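旧戴尔主机拆到哪一步了

去年八月搬办公室的时候清出来一台戴尔台式机,黑色塔式机箱,谁也不要,我就拿回来了。本来打算换块硬盘给家里老人看新闻用,后来一直搁着。这个月总算有点空,开始动手。

先说进度。侧板拆了,内存拔了,散热器和CPU也取下来了。风扇上的灰比我想的多,擦了好几根棉签才看见叶片原来的颜色。散热器底下的旧硅脂已经发硬,用酒精浸了一会儿才下来。CPU装在防静电袋里,袋子上写了日期,放进抽屉。我以前吃过亏,拆下来的东西随手一放,过两个星期就不知道是哪台机器上的了。

机箱要放倒了弄,内部朝上。立着拆很别扭,螺丝一松就往下掉,掉进电源和硬盘架之间那一团线里,找起来费时间。放倒以后主板是平的,插槽、卡扣都看得清楚,手也有地方撑。

电源我没拆。它是个灰色的铁盒子,占了机箱上面一大块,线又多又乱,拆下来再理回去至少要一个晚上。测了一下电压正常,就让它留着,外面吹吹灰。
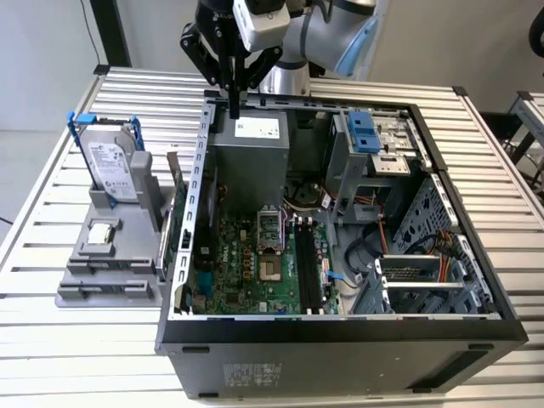 Genivaldo Pimentel觉得我连主板都不该留。他的意见是这种年纪的板子,电容说不定哪天就不行了,与其花钱配内存,不如直接去Plunberg买一台翻新的小主机,省电,又不占地方。他还说品牌机的主板和机箱是配套的,以后想换成通用的板子,螺丝孔位和面板接线都可能对不上。

孔位的事他说得对,我以前换过一台别的牌子,前面板的开关线就是自己改的。不过我这次没打算换主板,能用就接着用。电容我一颗一颗看过,没有鼓包,也没有漏液的痕迹。翻新小主机我也查了价,Plunberg上要1,890,给老人看新闻,有点多了。

再说CPU插座。这是整个拆机过程里我最小心的地方。这种插座的触点很细,碰歪一根就可能点不亮,修起来要放大镜和耐心,我两样都缺。我的做法是CPU拿出来以后,不用的时候就把保护盖盖回去,要检查了再打开。检查时用手电斜着照,触点反光应该是整齐的,哪一片颜色不一样就多看几眼。这块板子看下来没有问题。千万别用棉签去擦触点,棉丝会挂住,有灰用气吹就行。

压盖开合也有讲究。先把旁边的压杆往下按,再往外拨一点,松开卡扣以后慢慢抬起来。抬的时候手不要从插座上方越过去,袖口也要卷好。装回去的时候顺序反过来,CPU的缺口对准,平着放,不要推。压杆压下去需要一点力气,听见轻微的咯吱声是正常的,我第一次装机时吓得停了手。

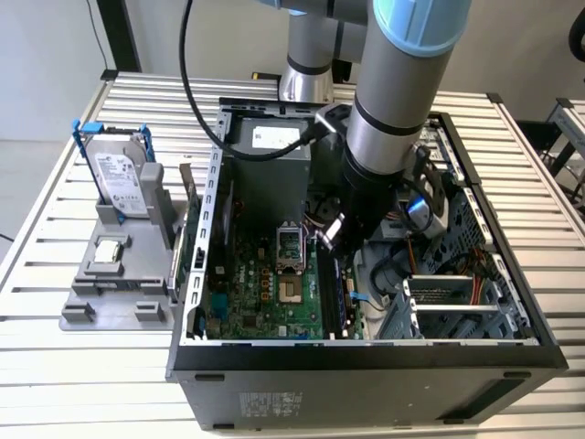
CPU还没装回去的戴尔主板,压盖开着

内存还在等。从Skurkimo订了两条二手的,卖家说测过。到货之前先不装CPU,不然压盖盖上了,临时想起什么又得打开。硬盘买的是500G的固态,Leone牌,够用了。老人的照片都在手机里,电脑上基本不存东西。

花费记一下:固态硬盘203,硅脂是以前剩的,没花钱。内存的钱等收到货、确认能点亮再记。

还有几件小事要做。

数据线打算换一根新的,旧的那根卡扣松了,轻轻一碰就掉。

硬盘架也要擦,里面积的灰用气吹吹不干净,得用旧牙刷。

线要重新扎。原来的扎带有两根已经脆了,一掰就断。我不喜欢扎得太紧,以后再拆还得剪,用魔术贴的比较好。电源到硬盘那一段线最长,多出来的部分准备塞到硬盘架旁边的空处,别挡着风。

主板电池要换。这台机器放了这么久,时间肯定不准了,开机多半会报错要按F1。电池是常见的纽扣电池,楼下小店就有,换完进设置里把日期改一下,再看看硬盘模式对不对。

系统还没定。装Windows老人熟悉,就是更新起来慢;装别的系统轻一些,可他要用的那个看电视的软件不一定有。我倾向还是Windows,字体调大,桌面上只留5个图标,其他的都收起来。浏览器首页设成他平时看的新闻网站。

显示器用家里那台旧的,接口得再确认一下,可能要配个转接头。音箱没有,先用显示器自带的凑合。

内存到了再写下一篇。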